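Robot arm learns to swap PC memory by feeling its way in
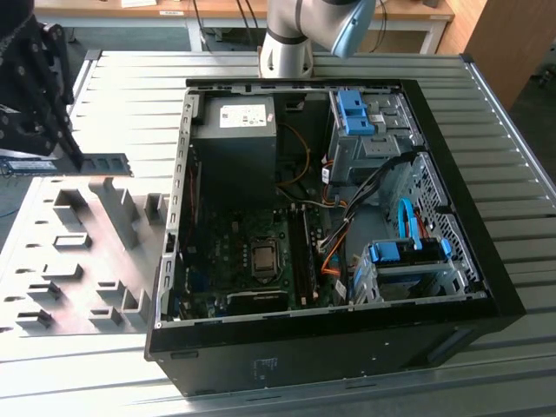 GRALITOW, Monday, May 4, 2026 – I've pulled plenty of memory sticks out of old computers over the years, and I still get a bit nervous pushing one back in. So I was pretty excited to read the new results from the Zieliński lab, where a robot arm has been doing that exact job on an ordinary desktop tower laid on its side.

The method is called Flovex, and the idea behind it is easy to like. Most setups I've written about lean hard on cameras, and cameras get confused once you have a tangle of power cables running over the motherboard (you've seen the inside of an old office PC, right?). Flovex uses vision just to get the green memory module close to the slot. After that the arm goes by touch, with tiny sideways nudges while it reads the push coming back through the gripper, until the notch lines up. Then it presses!

The team trained it on 992 recorded insertions, all done by people steering the arm by hand. For the test they ran 129 fresh attempts, and the module ended up fully seated in all but 12 of them. I asked about those 12, and most were the same problem: a cable had slid over the end of the slot and the arm kept pushing against it. It's set to quit after 3 tries, so at least it doesn't crack anything.

What I like best is that they stuck with secondhand machines, with their odd brackets and wires going every which way. The towers came from Stosteck, a refurbishing shop that would love to have this working on its own benches. That's still a ways off – a swap takes the arm a lot longer than it takes me, and I'm slow.

Next up is the hard drive, which means teaching the arm to work a plastic latch and slide the drive out without yanking the cables. The lab wants to have numbers on that by October, and I'll be back with them when they do.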